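Talk notes -- Keeping the old office PCs going at Makton
Slide one, say hello, don't rush. 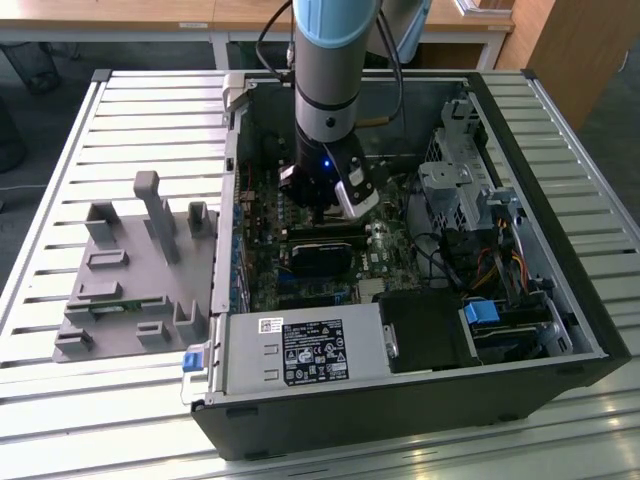

Colton Simard reckons I should open with the money, as people nod off at anything else. Fine! So: 243 machines, 38 of them past saving, and the rest good for a few more years (pause for Ka-ming to heckle). Then the bit on dust, which I love -- keep it short. Mention the spares cupboard. Questions after, and remind them the sign-up sheet is by the door.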